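From: Anselmo Sales
To: Flellen discussion list
Date: September 27, 2019
Subject: Re: Can machines do the chores yet? (mending, mostly)

Hello all,

Yhon Chávez wrote:

> We've had the Forlow folding machine on trial at the Ullis laundry, and
> it manages towels and pillowcases very nicely so long as somebody
> lays them flat first. What it can't do is mend. We had 260 pieces
> in the mending basket at the last tally and every one of them goes
> through human hands. Does anyone on the list know whether
> a machine can sew up a tear yet? I don't mean a long straight seam,
> I mean a proper hole in a proper sheet.

Thank you for this, Yhon, and do give my best to everyone at Ullis. I've been meaning to write since your last message, but the garden got the better of me and then my sister came to stay.

I spent 20 years looking after sewing machines before I came to Flores, so I have opinions. Straight seams were settled long ago. The trouble with mending is that cloth won't keep still, and neither will thread. You pull a stitch up and the edges pucker, you let it go and they gape, and all the while the loose end is looking for something to wrap itself round. We tried a gantry arrangement at Flores last winter with a clamp at each corner, and it did a decent job on canvas and a dreadful one on anything that had been washed more than twice – which in a laundry is everything!

I think the people to watch are the ones working on stitching wounds. They have the same problem as your mending basket, a soft thing with a slit in it, and their tools are lovely. I could look at the little cables and the pulley on this one all afternoon, and at the tiny teeth along the jaw. The curved needle is worth a thought too, if you have only ever mended with straight ones. 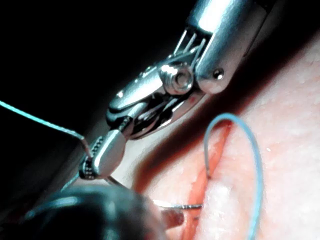
What I'd suggest for Ullis

Keep the Forlow for the flat work and leave the basket with your menders for now. If you'd like to try something, sort out the small straight tears, tack each one to a stiff backing and run those through an ordinary machine. I can send you the drawing of our clamp, puckers and all. I'll be at the Flellen open day in October if you'd prefer to talk it over, and I'd be very glad to see a few of your worst sheets.

Warm wishes,
Anselmo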